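3.2 Sorting and grading of donated garments

Garments came from the Maletlow collection point, where households leave used clothing in mixed bags. We drew 156 bags in December and sorted the contents by fiber group before any grading took place. Items with a readable care label were assigned from the label. The rest were assigned by hand feel and, where two sorters disagreed, by a burn test on a thread from the inner seam.

Grading followed the Lim scale, which runs from 1 (rag) to 10 (unworn). Fading was scored apart from wear, as a pale garment may still have sound seams. Printed emblems were recorded as a separate field — buyers at the Grillonau market pay less for them regardless of condition.
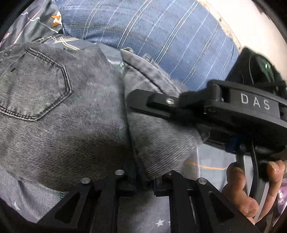
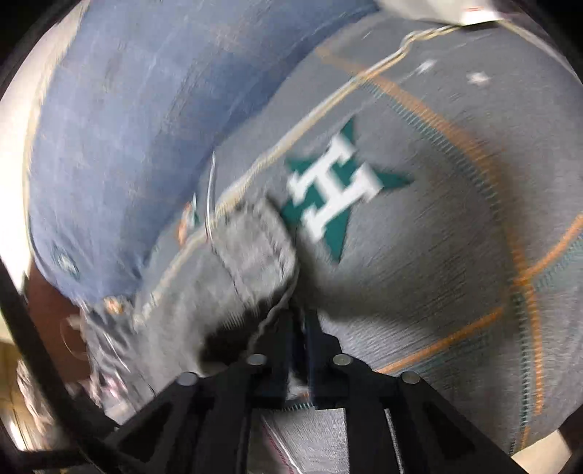

Figure 4. Mixed clothing, with gray denim in the first picture and a gray garment with a star and letter "H" emblem in the second.

3.3 Resale and disposal routes

After grading, each item was given one of three routes: local resale, export, or fiber recovery. Items graded 7 or higher went to local resale. Those between 4 and 6 were baled for export through Flandenier, and the remainder went to fiber recovery. We followed 1,000 items along these routes and lost track of 128, mostly in the export group, where bales were opened and mixed again before shipping. These were left out of the price analysis but kept in the weight totals.

Prices were taken from the stall tag on the first day of display. Later markdowns were not recorded.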